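3. The Workshop Build

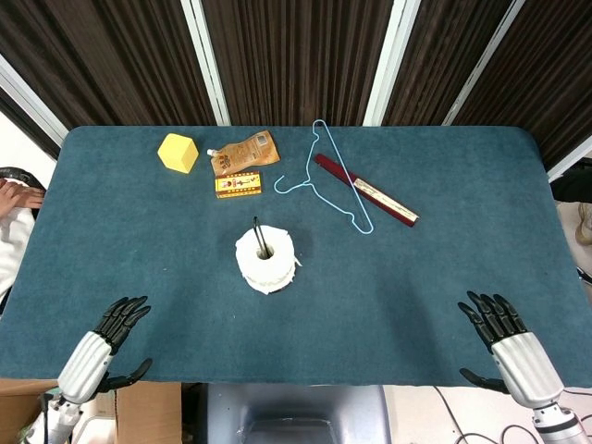

Figure 3. The two-handed platform at its felt-covered table in the Kotero workshop.

Kotero is a shared workshop, and everything about the platform follows from that. Bench space is booked by the evening, the laser cutter is loud, and whatever we build has to be rolled back against the wall by 10 p.m. so the woodturners can get at their lathes in the morning. We gave up early on a bolted-down cell and built Nesau, our bimanual manipulator, on a frame that two people can shift without taking the arms off. The one fixed luxury is the table. We tried bare melamine first and found that light objects skated away from the fingers at the slightest touch, so we covered the top in felt, and the deep teal has turned out to be a lovely colour to work against: the yellow cube and the white toilet roll stand out from it cleanly under the workshop's rather uneven lighting. The brown pleated curtain on its white-posted screen does the same job for the background, and we can't recommend a folding screen highly enough to anyone working in a room full of other people's projects.

3.1 Arms and hands

Each arm ends in a black five-digit hand, mounted so that the pair mirror one another across the near edge of the table. We wanted hands from the beginning, even though a parallel jaw would have been cheaper and far quicker to get going. Most of the fun in this project has come from that choice. A hand can hook, pinch, push with the side of a finger or simply steady something while its partner does the fiddly part, and watching the left hand brace a roll while the right went after the sticks standing in its core was the first time the whole group stopped talking.

The wrists took 2 rebuilds. In the first version the cables ran outside the joint and caught on the table edge whenever the forearm dropped low. In the second we routed them inside, which looked beautiful and made every repair a three-hour job. The current layout is a compromise, with service loops left slack on the floor beside the frame. It isn't elegant, but a cable can be swapped in the time it takes the kettle to boil.

3.2 Objects

We chose objects from kitchens, laundries and desk drawers, with a preference for things that are awkward in different ways. A wire clothes hanger is nearly all empty space, and its hook will snag on anything. A foil pouch with a spout is stiff at one end and floppy at the other. Long cases and flat boxes give the fingers very little to get under on felt, so they have to be tipped or dragged before they can be lifted. Overlapping layouts, such as a case lying across a hanger, are kept in the set on purpose and are never tidied up before a trial.

3.3 Control and logging

Motion is handled by Keane, our own scheduling layer, which runs at 40 Hz on a second-hand desktop tower. Logs go to Sterkamance, a small archive server that lives on a shelf above the paint cupboard. By the end of June it held 274 trials, failures included. The failures are well worth reading: most begin with a thumb placed slightly too far forward, and we take up that pattern in Section 4.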